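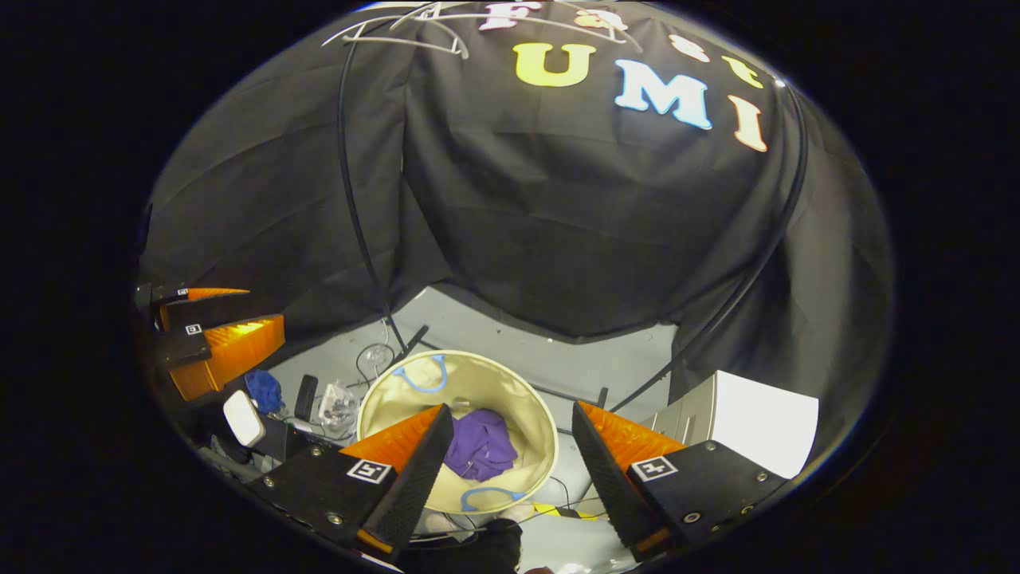 From the workshop: hand-held grippers, second month

The gripper build at the Piltidton shared workshop is now far enough along that members have started asking what all the orange parts are. Ghassan Boutros and Aisling Ní Mhurchú began it in March, and Tala Sabbagh joined a few weeks later to look after the software. What follows is put together from their bench notes and a chat over tea.

The idea is to teach a small robot arm to tidy up cloths. You hold a gripper in each hand, with a camera fixed to it, and do the job yourself many times over. The recordings are then used to train the arm. The group calls its version Wusora, mostly so the files have a name. There is no arm on the bench yet. Ghassan wanted the hand tools to be right first, and the arm will come out of next quarter's money.

The fingers are soft and ribbed, and they bend round whatever they close on. The first set was printed too stiff and slid off anything thin. The second set had walls that were too thin and split at the base after an evening's use. The set in use now is the fourth. Aisling prints them slowly, on their side, and leaves them overnight before fitting. If you want to print your own, ask her for the settings, as the ones on the workshop drive are for the second set and should have been deleted.

Each finger is screwed to a black block, and each block carries a small printed marker. The software finds the markers in the picture and works out how far open the gripper is. Tala's advice is to print them on matt paper. The glossy ones caught the ceiling lights and the reading jumped about. They must also be stuck down flat. One corner lifted during a long run and the whole evening's opening figures had to be thrown out.

The first task is a plain one: a crumpled cloth goes into a round fabric bin with rope handles, or comes out of it. The bin is light in colour, so darker cloths show up well against it. The blue handles are useful too, and moving the bin by them has been added as a second task. Cloth is harder than blocks or cups because it never lies the same way twice. Majdi Sleiman did most of the early runs and found that going straight down on a fold works better than coming in from the side.

The target is 3000 recordings. At the last count there were 2347, of which 299 have been marked as bad, mainly for shaky starts or a marker hidden behind a sleeve. The bad ones are kept in a separate folder and don't count towards the total once the sorting is done, so there is more left to do than the first figure suggests.

The recording corner is at the far end, past the lathe. Black fabric hangs over a frame as a backdrop, with the cut-out letters stuck to it, and the floor in front is the working area. Cables do run across the floor there. One has yellow tape on it and the others should be taped as well, which Hussam Bitar has agreed to do before the next open evening. Until then please step over them and don't bring trolleys through. Please also don't move the stand legs.

Some problems remain. The grip on the left-hand tool is too fat for smaller hands and gets tiring after half an hour. Aisling has drawn a slimmer one but it leaves little room for the trigger spring. The two cameras also drift apart in time over a long recording. For now Tala claps once at the start and once at the end and lines the files up by hand. She would be glad to hear from anyone who has dealt with this before.

Parts spending has been small. Most of it went on filament, screws and a second camera lens after the first was scratched. The gripping pads came out of the scrap drawer, and there are enough left for one more pair of fingers.

Anyone who would like to try the grippers can come along from seven in the evening when the corner is in use. It takes ten minutes to learn. Wear short or tight sleeves if you can, and bring old cloths in strong colours if you have any to spare. There is a box for them under the sign-in sheet. Ghassan will put the drawings for the blocks on the workshop drive once the new grip has been tested.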